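The Water at Havora

Birutė Krūmiņa had been told the water at Havora would cure her knees. She had also been told it would cure her temper, by her sister, who paid for the ticket.

"People come from all over," said the man at the desk. His badge said Algirdas Rätsep, and he had a cough that he kept turning away to hide. "Eleven glasses over the stay. You must not skip any."

"And if I drink ten?"

"Then we couldn't promise anything."

"But with eleven you promise?"

He gave her the key.

The spring was at the bottom of the garden under a tin roof. It tasted of coins. A board beside it told the story of a shepherd whose lame dog had drunk there and run home over the hill. Birutė read it twice. It didn't say what had been wrong with the dog. Dogs go lame from a thorn and are fine by supper.

Rafia Siddiqui, who had the next room, was on her second visit and swore by it.

"My back was terrible before I came," she said.

"And after?"

"It came back in September. That's why I'm here again."

Birutė decided she liked her and would say nothing more on the matter. She managed this until dinner.

After the soup she went to ask about the figures. The leaflet said 3000 guests had left Havora improved, and she wished to know who had asked them, and how soon, and whether any had been asked on the stairs. Rätsep said the records were kept in the office and she was welcome to look. 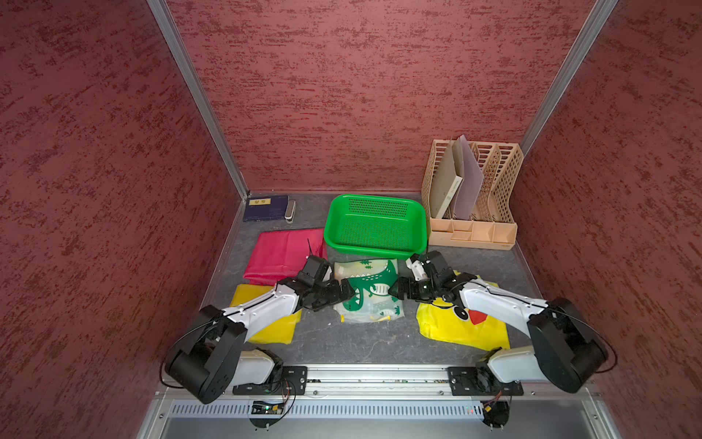
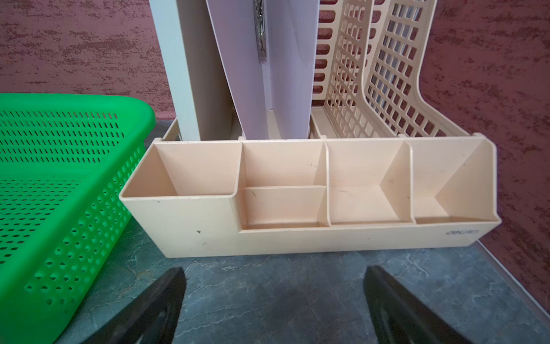 She looked for most of the evening. What she wanted was a ledger, and at last he found her one, 128 pages in a neat sloping hand. Each line had a name, a complaint and a single word. Better. Better. Much better. She turned to the back and went through it that way, slowly, licking her thumb.

"Who wrote these?"

"My aunt. She could tell by how they carried their cases."

"She never asked?"

"She thought it was rude."

Birutė closed the ledger. It was dark outside and she could hear the spring running into its stone trough. She had climbed two flights to get to the office, and she only noticed now that she hadn't stopped on the landing. She stood up and tried the left knee, then the right.

"Well?" said Rätsep.

"It's the soup," she said, and went down to bed, holding the rail.

Contact the editors | © Rametti Stories | Back to top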